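FOR IMMEDIATE RELEASE
May 3, 2024

Ulstead clothes swap gets a proper home in Plorbridge

I've been trying to write this in the third person like a real press officer and it isn't working, so you're getting it from me. The Ulstead Clothes Swap is moving! After two years of setting up and packing down in the back hall at Makville, we have signed a lease on the old Tsakiris shoe shop in Plorbridge, and we open the doors this month.

If you haven't been before, it's very simple. You bring clean clothes you no longer wear, you get a token for each piece, and you spend the tokens on whatever you like the look of. Coats cost two tokens, everything else costs one. Children's clothes are free and always have been (I will fight anyone who tries to change that). You don't need to live in Plorbridge or in Ulstead, and you don't need to book.

I started the swap with 40 coat hangers and a rail that fell over if you breathed on it. Last year 2695 pieces of clothing changed hands, which I still find hard to picture, and in February we had our busiest day ever, with 57 people through the door before lunch and a queue down the steps in the sleet. Makville has been very good to us, but there was one socket, no mirror, and a changing room made from a shower curtain. It was time.

The new shop has two changing rooms with doors that shut. It has a big front window, which I've already rearranged more often than I'd like to admit, and a back room with a long worktable for mending. We'll have sewing machines out every opening day, with needles, thread and a frankly silly number of spare buttons, so if you find a jacket you love with a torn lining you can sort it there and then. Bring your own trousers to hem as well, I don't mind.

We're still short of a few things. Men's clothes go quickly and come in slowly, so please have a look through the wardrobe. The same goes for school jumpers, waterproofs in any size, and anything above a size 20. We can't take underwear, pillows, duvets or single shoes (yes, people do bring them). Please wash things before you bring them over, and check the pockets. I have posted back two passports and a set of false nails.

The rent is covered for the first year by what we've saved from cake sales and the donations tin, and entry stays free. If you run a shop or café nearby and could put up a poster, I'd be very grateful and will bring it round myself.

Journalists are welcome to come in before we open, have a nose about and take pictures. There'll be tea. Just ring the bell at the side door, the front one sticks.

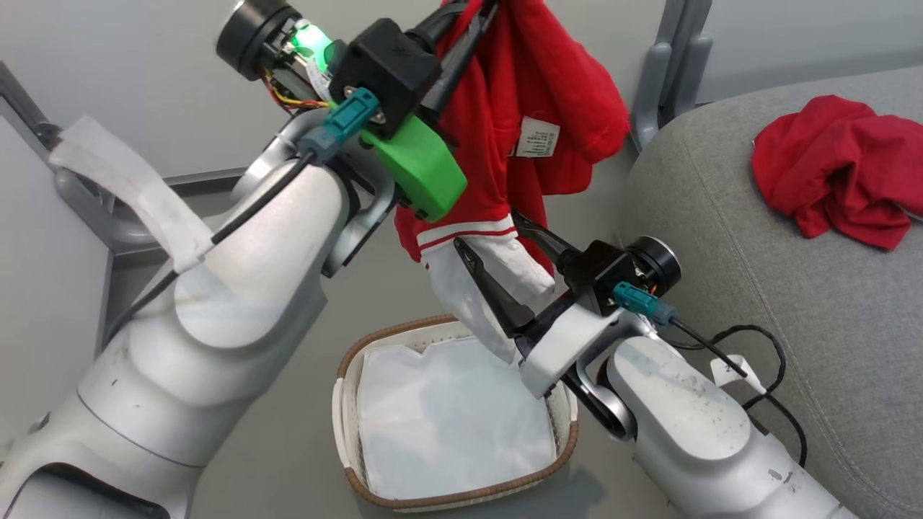
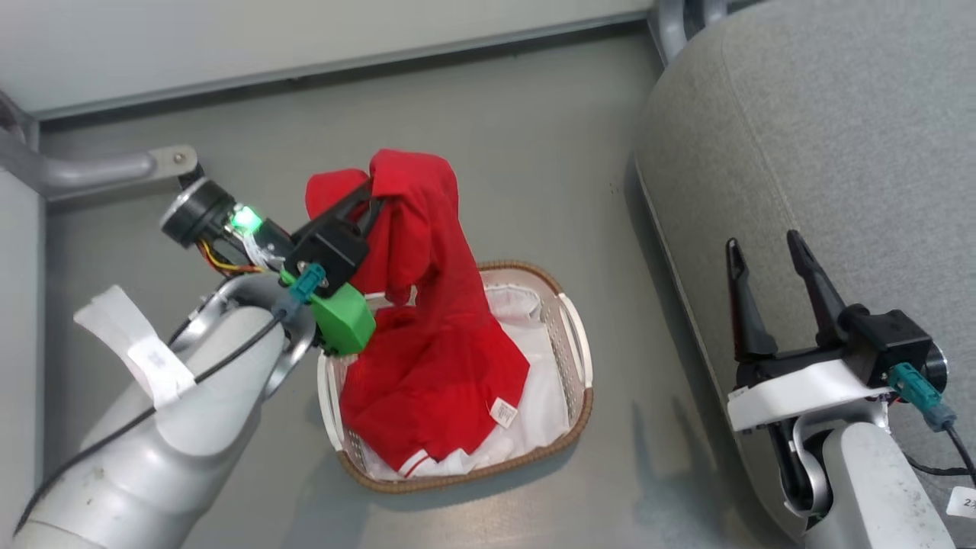 Latifa Soliman
Ulstead Clothes Swap, Plorbridge

ENDS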